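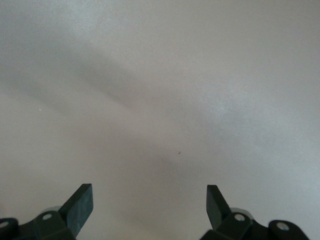
Jytte Vídalín
Council reporter

June 21, 2021

Wudcombe ratepayers will pay a flat fee for a second green waste bin from next financial year, after councillors voted to end the current system of charging by weight.

The change was passed at the June meeting and applies to the township, Furwood and the farms along Kragh Road. Households that keep to one bin will see no difference in their bill.

Under the weight system, brought in as a trial in March, trucks logged each second bin as it was lifted and the charge was added to the quarterly rates notice. Council received some 600 written complaints, most of them over bills that were higher than residents had expected after the autumn leaf drop.

Works manager Pat Orov told the meeting the scales on the trucks had been accurate but the charges were hard to explain over the counter.

"People put out wet leaves and got a bill for water," Mr Orov said. "We spent a lot of staff time on the phone about it."

Residents who paid more under the trial than they would have under the flat fee will have the difference credited to their next notice. There is no form to fill in. Tenants who pay their own waste charges should check with their agent, as the credit goes to the property owner.

Two councillors voted against the change. They argued that a flat fee gives people no reason to compost at home, and asked for the compost bin rebate to be doubled. That motion was put off until the next budget review.

The Furwood transfer station will go on taking garden waste at no charge for loads that fit in a standard box trailer. Larger loads are still charged at the gate. Opening hours do not change, although the station will close for five days in July while the concrete apron near the weighbridge is repaired - trailers can use the Kragh Road depot during that time.

Collection days stay the same in all areas. Branches must be cut short enough for the lid to close, and soil, treated timber and plastic bags are still not accepted. Drivers will leave a tag on any bin they can't empty.

Orders for a second bin can be made at the Wudcombe council office or by phone. Delivery is expected to take two weeks.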